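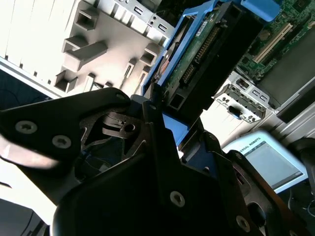 Ticket: Audio tour plays the wrong century at Fort Colovham

Status: Closed (reopened once, closed again)
Opened by: Helmi Lappalainen, site interpretation
Assigned to: Santeri Hyvönen
Product: Vodurlow audio guide, visitor handsets
Priority: Normal. I asked for High and was told High is for fire alarms.

Opened September 26, 2020

Visitors who press 7 at the chapel are hearing the stop for the powder magazine. They stand in front of the altar and a pleasant voice tells them to imagine 700 barrels of gunpowder. One gentleman left the building quite briskly.

Stop 11, at the powder magazine, plays the chapel. This is less alarming but the hymn goes on for a while, and there is no shade out there.

Everything else on the tour seems fine. The gatehouse is the gatehouse. I haven't walked the river wall because the path is closed after the rain.

Reply from Santeri

Thanks, Helmi. Can you tell me if it happens on every handset or only the older ones? Also, were the number signs moved when the chapel was replastered? The stop list I have on file has the magazine at 11 and the chapel at 7, same as yours.

Reply from Helmi

Every handset I tried, old and new. The signs have not moved. The chapel sign is screwed into a wall four feet thick and has outlasted three directors.

I did try turning one off and on again, so you don't have to ask.

Reply from Santeri

I was going to ask.

I pulled the content package. The audio files are named by the order the buildings went up, and the stops are numbered by the order people walk. Whoever loaded the new narration matched them by hand. The old script had the chapel built after the magazine. The new one, following the Koskela survey, has it built before. So the two files traded names, and the table that links files to stops didn't hear about it.

In short, the guide was right about the history and wrong about where you were standing.

Steps taken:

1. Swapped the file links for stops 7 and 11.
2. Rebuilt the package and gave it a new version number.
3. Sent it to the charging rack. Handsets pick it up when they're docked overnight.

Please try both stops in the morning. 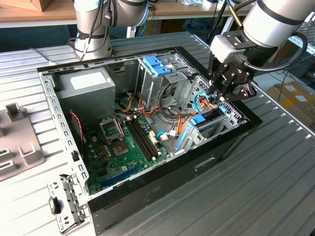
Reply from Helmi

Chapel is the chapel again. Magazine is the magazine. I stood in both with a handset to each ear and felt like a switchboard operator.

However, handset 13 still sends people to their doom at the altar. It was docked all night. I'm reopening this.

Reply from Santeri

Was the charging light on?

Reply from Helmi

There is a light?

Reply from Santeri

Small green one, next to the strap. If it's dark, the handset isn't seated and won't update. Try cleaning the contacts with a dry cloth and pushing it down until it clicks.

Reply from Helmi

It clicked. It has possibly never clicked before. That would explain why it also still had the old gatehouse story, the one with the ghost, which we retired when the Koskela people couldn't find any record of her. Visitors liked her. A few of them asked for that handset by number, and I'd wondered why.

Green light is on. I'll leave it overnight.

Later: updated, both stops correct, ghost gone.

Reply from Santeri

Good. I've asked Bruralari, who recorded the narration, to name files by building from now on, so the next change of date doesn't shuffle anything. They say October. The river wall stops are still untested, so open a new ticket if the garrison bakery turns up in the moat.

Closing.

Note added by Helmi

Path is open. Bakery is where it should be. The sign for the bakery, on the other hand, says "Barkery," but I gather that's a different department.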